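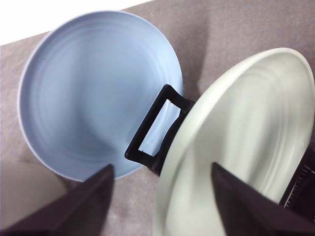 Two plates and the rack, from the gripper's side.

August 5, 2023

Long day, sore feet, and I still haven't written up the Prasstead notes for Anouk, so I'm going to ramble here first and see if it helps me figure out what I think.

We're on the trial of their tabletop kitchen kit. You get the arm mount, the gripper, the wrist camera and a login for the teaching software, and for 48 hours you can call their support line as much as you like before they start charging. Sérgio Moreira set it all up before I even got my coat off. He loves this stuff! Me, I wanted to see plates.

So, plates. I picked them as my test because they're thin and round and slippery and everybody owns them. The gripper fingers taper down to narrow tips, and I really like that. A fat rubber paw is no use at all when you're trying to get at a rim next to a rack divider. What I don't like is how much of the wrist view those same fingers take up. You get two big dark wedges coming up from the bottom, and whatever you care about is in the gap between them. Florante says you stop noticing after a week. I've had it for less than that and I notice plenty.

I also asked Lourenço on the support line about the blur when a plate is held up close to the camera. He was very nice and said they'd had the same complaint in June from the people at Drillwood, and there's a setting for it. Okay, but why is the setting on page 40 of the manual? Put it up front, people.

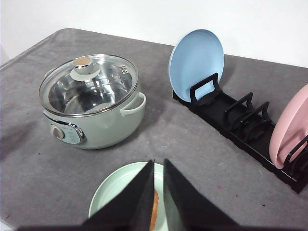
The pot

Big fan of the pot as a test piece, even if I grumbled about it at first. It's a pale green electric one with a glass lid and a shiny rim, so you've got glass, polished steel and reflections all in one spot. If a vision setup is going to get confused, I figure that's where. The lid has a short knob with a flat top, a decent thing to grab, and I spent way too long this afternoon looking at it from different angles like I was buying a car.

The other half of the job is the bread. It's a little orange roll, and the task I wrote down for the review has it on the green plate or in the pot, depending on which step you're at. Florante wanted to use a potato. We are not using a potato.

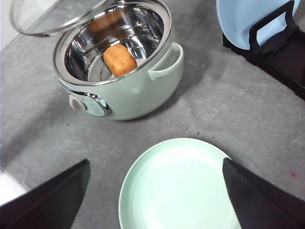
Anyway, the price. The Aguiar kit we looked at before was cheaper, but it came with 2 hours of help and a PDF, and I'm still mad about the PDF. Prasstead costs almost twice as much and I can get a person on the phone. For a place like Pedstead, where half the staff have never touched an arm, I think I'd pay it. Ask me again when the invoice comes - I may be less generous.

Need to call Anouk in the morning and get the notes to her by lunch. Also buy coffee.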